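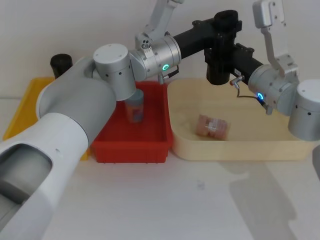 Course handout 3: Writing and Revising the Minutes of a Meeting
Office Communication, evening group
Prepared by Tincuța Tudose

What this handout covers

In the last class we spoke about short internal messages. Now we come to minutes. Many of you told me that minutes are the task you receive most often at work and like the least. I understand this very well. In my first office job I wrote minutes for three years before somebody showed me how to do them, and I am sure that few people read the ones I made.

Please read the handout before class and bring one set of minutes from your own workplace, with the private parts removed. If you do not work at the moment, use the Kristiansen text which I gave out in October. It is long, but it has most of the problems that we will discuss.

1. What minutes are for

Minutes are a record of what a group decided. They have two kinds of readers. The first reader was in the meeting and wants to check what he or she promised to do. The second reader was absent and wants to know what has changed. Both of them are in a hurry. They look for their own name, for a date, and for the word "agreed."

There is also a third reader, who comes much later. This person opens the file two years after the meeting and wants to know why the company chose one supplier and refused another. For this reader you should write one sentence of reason beside every important decision. One sentence is usually enough. If you need a full page, then the reason belongs in a separate report, and the minutes should only give the title of this report.

Minutes are different from a transcript. A transcript keeps all the words. It is made for courts, for interviews, and for some kinds of research. If your manager asks for "everything that was said," ask politely which one he or she needs, before the meeting begins.

2. Before the meeting

Take the agenda and type the headings into your document in the same order. Leave empty space under each one. Write the names of the people who are invited, and mark later who came. Check the spelling of the names. People forgive a wrong comma, but they remember for a long time that you wrote their name badly. I say this as a person whose name has a letter that many keyboards do not have.

Read the minutes of the previous meeting again. Copy the open tasks from there, so that you can ask about each one.

Sit where you can hear the chair. If the meeting is by telephone, ask the people to say their name before they speak. They will do it for ten minutes and then stop, and you will have to ask again.

3. During the meeting

Write down decisions, tasks, and deadlines. Write down figures exactly as they are said, with the unit. "60" alone in your notes means nothing the next morning. Was it 60 chairs, 60 days, or 60 percent?

When a discussion goes on for long, do not try to follow every turn. Wait for the end and listen for the sentence that closes it. It often starts with "so" or "all right then." If no such sentence comes, you are allowed to interrupt: "Excuse me, what should I write here?" This is the most useful question in the whole job. Very often the group discovers at this moment that it has not decided.

Use your own short forms, but keep them the same. I use D for decision, T for task, and a question mark in a circle for everything I must check later.

4. The order of the parts

Most companies have a form. Use it, even if it is ugly. If there is no form, this order works well:

Name of the group, place, and time
Present, absent, and guests
Approval of the previous minutes
Items of the agenda, each with discussion, decision, and tasks
Other matters
Time and place of the next meeting
Name of the person who wrote the minutes

Under each item, put the decision first if your form permits it. Some older forms want the discussion first. In that case write the decision in its own paragraph, so that the eye can find it.
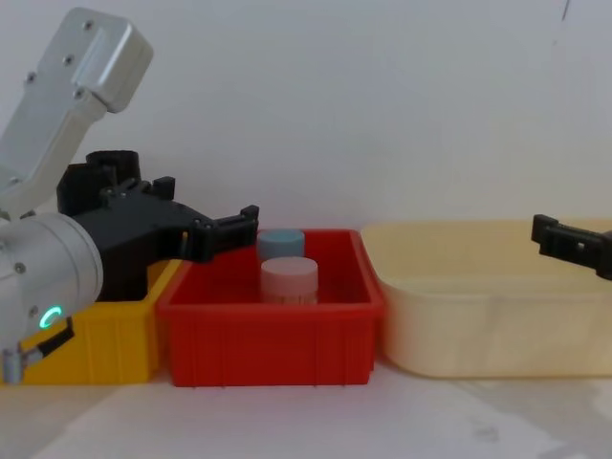 5. Verbs and tenses

Use the past tense for what happened in the meeting and the future for what was promised. "The group agreed to extend the contract. Mr. Ciobanu will inform the supplier." Please do not mix the present tense into this, even if your first language does so. In Romanian the present would sound quite normal in such a text, and I still catch myself doing it.

The passive voice is permitted in minutes, and sometimes it is the better choice. "The budget was approved" is correct when the whole group approved it. But with tasks the passive is dangerous. "The supplier will be informed" has no person in it, and therefore the supplier will wait.

Some verbs that you will need:

agreed (the whole group accepted something)
approved (the group gave formal permission)
proposed (one person brought an idea)
noted (the group heard a fact and did nothing about it)
postponed (the item moves to a later meeting)
reported (one person gave information)
objected (one person was against and wants this to be written)

Be careful with "discussed." It is a correct word, but many weak minutes are built only from it. If you write "The group discussed the parking problem," the reader learns that there is a parking problem and that people spoke. Add the result, or add "No decision was made."

Be careful also with verbs that show feeling. "Complained," "admitted," and "insisted" all carry an opinion of the writer. Write "said" or "reported" and let the content speak.

6. A weak example and a better one

The following text is from a training file about a company called Bilteck, which rents office furniture. I changed only the layout.

Weak:

"Item 4. Dimura order. There was a long discussion about the Dimura order, as it is late again. Florin said that he had called them several times and that they were not very helpful. It was felt by many that something should be done. The possibility of going to Skurnau was mentioned, but they are more expensive. It was decided to look into it soon."

Read it once more and try to answer: who must do something, what, and until when? I cannot answer any of these. I also do not know how large the order is or how late. The words "it was felt by many" should make you suspicious each time that you see them.

Better:

"Item 4. Late delivery from Dimura.
Florin Ciobanu reported that the order of 164 desks is 20 days late and that the supplier has given no new date.
Decision: The group agreed to ask for a second offer from Skurnau. Reason: two earlier orders from Dimura were also late.
Task: Florin Ciobanu will request the offer and send it to all members before the next meeting."

The second text has a similar length, but almost each word of it can be used. Notice that the sentence about Dimura not being helpful has disappeared. It was an opinion, and if the minutes are sent outside the company one day, it could cause trouble. Notice also that the price of Skurnau is not there. In the meeting it was only a guess. When the offer arrives, the real price will be in the next minutes.

One student asked me if it is honest to leave things out. I think yes, when you leave out the same kind of thing for everybody. It becomes dishonest when you keep the objections of one person and drop the objections of another.

7. Revising

Write the clean version on the same day if you can. My own notes are clear to me until the evening, and after one night I begin to guess.

Do the revision in three readings. In the first reading look only at names, figures, and deadlines. In the second look at the decisions, and ask if an absent person would understand each one. In the third look at the language. Most people begin with the language and are tired when they arrive at the figures.

Then send the draft to the chair. Give a clear limit for corrections, for example noon of the next working day. After this the draft goes to all members. If somebody wants to change what he said, explain that minutes record the meeting as it was, and that the new opinion can go on the next agenda. You may need the help of the chair for this conversation.

8. Common mistakes in this group

I collected these from your last homework, without names.

"Informations" and "advices." Both words have no plural in English. Write "information" and "advice."
"Until Friday" in the sense of a deadline. Write "by Friday." You will see that I made this mistake myself in section 6, and the first person who finds the sentence may choose the topic of our next dictation.
"Actual" in the sense of "current." The actual price is the real one. The current price is the one of today.
"The meeting was hold." It was held.
"It was discussed about the budget." Remove "about" and write who discussed.

9. Homework

Take the minutes that you brought and rewrite one item in the way shown in section 6. Keep the old version above the new one. Under them write three or four sentences about what you removed and why. Please type it with double spacing, so that I have room for my notes.

Those who use the Kristiansen text should take item 2 or item 5. Item 3 we will do together in class.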